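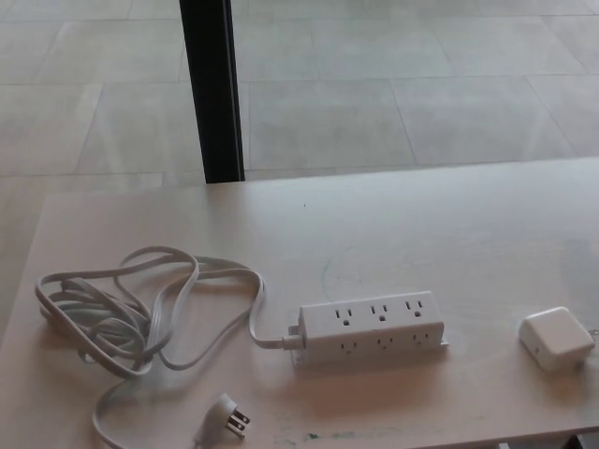
Participants wanted: desk power and cord study, Setstead

Most advice about power strips is written by people who sell power strips. Fasow wants to hear from people who have to live with one. We are looking for adults who work at a table at home and are tired of hearing that a tidier cord will change their life. We doubt it will. We would like to find out.

What you would do

Come to our room in Setstead for one session in January. You will sit at a plain table and plug in chargers and adapters the way you would at home, then coil and put away the cord. After that you take a strip home and use it for 5 weeks, keeping a short log of which outlets you use and which you ignore. The log is dull. Please don't sign up if you give up on dull things.

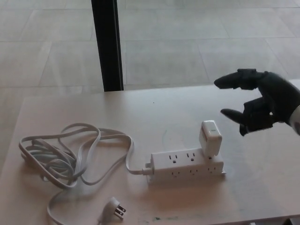

Six-outlet strip with one adapter plugged in at the end of the top row.

Who can apply

Anyone 18 or over who can get to Setstead. You don't need to be neat. If you already own a drawer full of cord clips and sleeves, tell us whether any of them are still in use. Employees of Netitz and Molefe can't take part, as both firms make cord organizers we will be asking about.

Pay

$600, paid after we receive your completed log. No bonus for nice comments, and no gift cards.

How to apply

Pick up a form at the Fasow front desk or ask for one by mail. Include a few honest lines on what is plugged in at your table right now. Forms are due by 10 December 2024. We reply to everyone, including people we turn down.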